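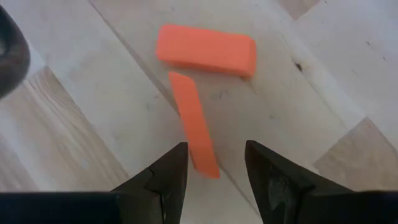
Gristari Floor Sealer, matte, for concrete

Sold by Flinham Surface Supply. One can covers one small garage bay if you believe the label. We don't, so buy two.

We stock a lot of floor coatings and most of the claims made for them are hard to check. Gristari is a water-based acrylic. It cuts down on dusting, it makes sweeping easier, and it dries without much shine. The maker also says it "revives" old concrete. We have no idea what that means. If your slab is crumbling, this will give you a crumbling slab with a coat of acrylic on it.

Where it works

Indoor slabs that are dry and sound: hobby rooms, storage, light workshops. We wouldn't put it outdoors. The can says you may, but the sample we left behind the Gidstead store went cloudy before the end of August.

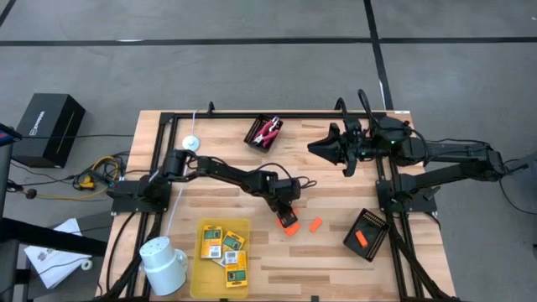

Prep takes longer than painting. Degrease, rinse, and let the slab dry overnight at the very least. Tape a square of plastic to the floor and look under it in the morning. Beads of water mean moisture is coming up from below, and no sealer at this price will hold it back.

Application

Use a short-nap roller. Put on two thin coats, 2 hours apart. The "one coat" line on the front of the can is optimistic. Keep off the floor until the next day and hold off on heavy furniture for longer than that. Don't thin it.

Tire marks

The label promises resistance to hot tires. Ours lifted in a strip by the door. Arrieta Two-Part Epoxy costs more and smells worse, but we'd pick it for anything you park on.

Details

Finish: matte clear
Recoat: 2 hours
Minimum floor temperature: 41 °F
Cleanup: soap and water while wet
Shelf life: 15 months unopened

Returns

Unopened cans only, with a 10 percent restocking charge. Cans that have frozen can't come back, and yes, we can tell. Ask at the Gidstead counter for a sample jar before buying a full can. Try it in a corner first, as it darkens some slabs quite a bit and you can't sweep that off.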